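The Cup That Wants Credit

Disposable coffee ware has become very good at talking about itself. Does any of it hold up?

1 October 2019

By the second week I had stopped drinking coffee for pleasure. It was going cold in a row of takeout cups on my dining table while I read the sides of them.

The assignment had sounded easy. Collect the cups, lids and carriers that pass through one ordinary household, find out what they claim, and see how much of it a person with a kitchen and a phone could check. I began in April with a grocery bag hung on the pantry door. By the end of summer I had 96 cups and a strong dislike of the color green.

Green, at least, is easy to be suspicious of. Leaves, little globes, arrows chasing each other in a triangle: we have all learned to look past those. The newer style is quieter. It likes black plastic and small white type, and it would rather be taken for a bottle of shampoo than for a garden center.

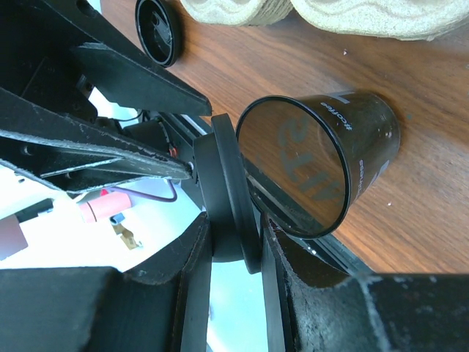 Small print on a black cup: "#ecoFree" and "essentials." The molded pulp trays behind it make no speeches.

Consider "#ecoFree." I have said it out loud to several people at dinner and had a different reading from each. Free of what? Free of harm to the environment, presumably, though by the pattern of "sugar free" and "fat free" it ought to mean there is no eco in it at all. The hashtag suggests I should go look it up, or join in somewhere. As a piece of information for somebody standing over two trash cans with an empty cup in one hand, it does nothing.

A useful label would tell you what the thing is made of and where it can go when you're finished. A very useful one would admit that the answer depends on your town. Mine takes some plastics and turns down others, and the leaflet that explains the difference was clearly written by someone who has never had to hold a sticky lid up to a window looking for a number.

Black is its own headache. Sorting plants that rely on optical scanners have long had trouble picking out plastics colored with carbon black, and a cup the scanner can't see is liable to go wherever the rest of the rejects go. There are other pigments that get around the problem. Whether any given cup uses them is the sort of fact I would happily trade a hashtag for.

I did try asking. Elico, which supplies cups to two of the coffee counters near me, sent back a friendly message with a brochure attached, and the brochure had a waterfall on it. Flaromier makes lids and wanted to know if I was placing an order. When I said no, I was only trying to find out what the lid was made of, the messages stopped. The smallest quantity they sell, for the record, is 500.

The people at Bukhari, the bakery where I buy more of my coffee than I should, were franker. They choose cups on three things: price, whether the lid stays on, and whether the cup looks good on the counter. The environmental wording came with the product. They hadn't asked for it and had never had a customer mention it until I came in with my notebook and held up the line.

I find that oddly reassuring. It also fits what I saw when I looked at my own habits. I have never once picked a coffee shop by its cup. I have definitely avoided one for its lids.

Lids deserve more attention than they get. A good deal of thought has gone into those rings and ridges, the dip in the middle, the little opening you drink from, the lettering pressed into plastic where almost no one will read it. The thing has to grip hard enough to survive a car seat and let go without throwing coffee down your shirt.
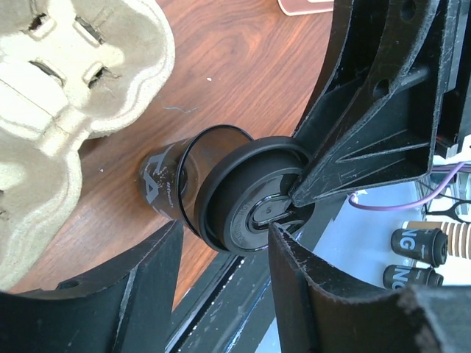 It also has to be dealt with separately. Cup and lid may or may not be the same plastic, and if they aren't, snapping them apart is the first step and the one most of us skip. I skipped it for years. My pantry bag from that first month was mostly cups with their lids still on, some with an inch of something gray at the bottom, and I am supposedly a person who cares.

The carriers I have less to complain about. Molded pulp is old technology, lumpy and dull, and generally made from paper that has already been something else. Mine have started seeds, held paint jars and kept Christmas ornaments from knocking together. They come in the color they come in. I'd stop short of calling them virtuous, given that they exist so that four people can throw away four cups at the same time, but I don't feel I'm being sold anything.

What about just bringing your own? I did that too. My travel mug is a Gisport, bought with good intentions and dented within a month. Over the summer I remembered it for perhaps a third of my coffees. On two occasions the drink was made in a disposable cup and poured into my mug, and the disposable went in the trash in front of me. I said thank you both times.

So I am not much further along. I have a shelf of rinsed cups, a waterfall brochure and a rule for my own use, which is to ignore any word on a cup that doesn't name a material or a bin. By that rule most of what I collected might as well be blank.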